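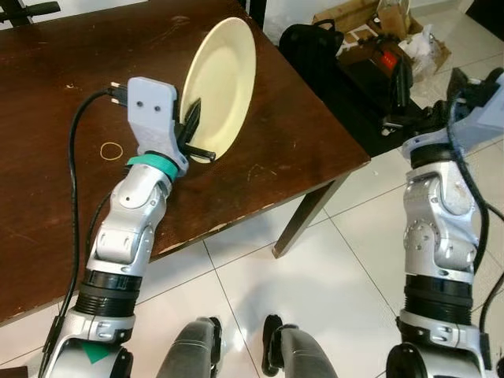
Crockery sorting resumes at Lullstead hall as plate count reaches 3,373

Last updated: Monday, 16:00

Sorting of the donated crockery held at Lullstead hall restarted on Monday morning after a two-week pause for repairs to the heating. The running total of plates checked and passed for use stood at 3,373 at the close of the session.

The stock came from three sources: the former staff canteen at Mumby, the Mai restaurant, which closed its upstairs dining room in February, and house clearances in the Lullstead area. It is being graded before it goes into the town's crockery loan scheme, under which clubs, schools and households can borrow plates, bowls and cups for events at no charge. A returnable deposit is taken on each box.

Xuân Đỗ, who runs the loan scheme, said the Mumby plates had taken longer than planned. They were stored in mixed stacks, with dinner plates, side plates and shallow bowls packed together, and each stack had to be taken apart before checking could start.

"We had allowed one session for Mumby and it took four," she said. "The plates are sound for the most part. The time goes on splitting the stacks and getting like with like."

Each plate is checked on a table, first on the face and then on edge. Standing a plate on its edge brings the rim into the light, where small chips show more clearly than they do with the plate lying flat. The back is then checked for cracks in the foot ring, the raised circle on which the plate rests. A plate with a chip on the rim is rejected whatever its size. A plate with knife marks on the face is passed if the glaze has not been broken through. Any plate with a hairline crack is rejected, as cracks hold water and tend to spread in a hot wash.

Passed plates are graded by width and colour. Plain white and cream are kept apart, and patterned plates are boxed separately as odd sets. Cream plates make up the larger share of the Mumby stock. Borrowers have asked in the past for tables to match, and the two colours will be listed as separate lines in the booking sheet.

Plates are packed on edge in boxes of 16, with a sheet of card between each pair. The scheme tried flat stacks last year and found that the lowest plates were the ones most often returned broken. Packing on edge spreads the load along the base of the box and allows a plate to be drawn out without lifting those next to it. A full box of dinner plates can be carried by one person over a short distance, but the scheme asks borrowers to use a trolley between the store and the car park.

Bookings, box labels and returns will be handled through Vividitz, a stock list program already used for the hall's chairs and trestle tables. Each box has its own number, and a box returned short is held back until it has been made up from spares. Spares are drawn from the odd plates left over at the end of each grade.

Roughly 800 pieces remain to be checked. Most of these are cups and saucers from the house clearances, which are being left until last. Cups take longer than plates, as the handle joint has to be checked as well as the rim, and saucers have to be tried with the cups they are meant to fit. Where a saucer has no cup it will be graded as a small side plate.

Rejected plates are not being thrown away. Those with light rim damage are offered free to gardeners for use under pots, and the remainder will go to a local yard to be crushed for path filling. Rejects can be collected from the side door of the hall during sorting hours. Collectors should bring their own boxes and wear gloves, as some of the broken edges are sharp.

The sorting tables will stay in the main room until the cups are finished. The yoga class and the lunch club will use the smaller room in the meantime, at their usual times.

The scheme is not taking further gifts of plates at present. It is still short of serving dishes, large jugs and lidded bowls, and offers of these should be made by phone before anything is brought in. Items left outside the hall will not be accepted.

Loans of the first graded boxes will open once the labels have been fitted. Borrowers will be limited to 2 boxes of each type for the opening month, after which the limit will be reviewed. Plates should be returned washed and dry, in the box in which they were issued, with the card sheets in place.

Contact the newsdesk | © Lullstead News | Back to top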